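About Okik

Hi, I'm Hollis! I started Okik with 12 boxes in my spare room and a very patient sister. We pack up kids' rooms for families on the move – toys, socks, books, the half-finished jigsaw – and unpack them again at the other end, so the new room feels like theirs on the first night. Soft things and boxed things share a carton, and I like a box with proper hand holes.
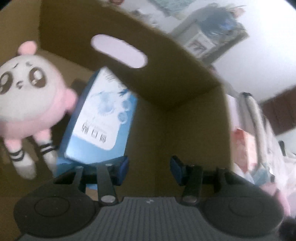 How we pack

Plush toys always travel near the top. Kids want them first, and digging for a favorite at bedtime is no fun for anyone! Small clothes like socks go into the gaps around the toys and cartons (you'd be amazed how many fit). We keep each box light enough for a parent to lift alone, 30 pounds at the most.

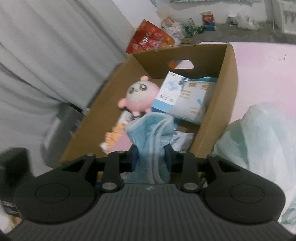

Plokbridge parent Tenley wrote to us in August that her son had his socks and his bear out before she'd found the kettle, and could we please come back and do the kitchen. We don't do kitchens, sorry! But we've now done some 400 kids' rooms between Plokbridge and Lumanlan, and we'd love to do yours. Drop me a line with your moving date and I'll get back to you myself.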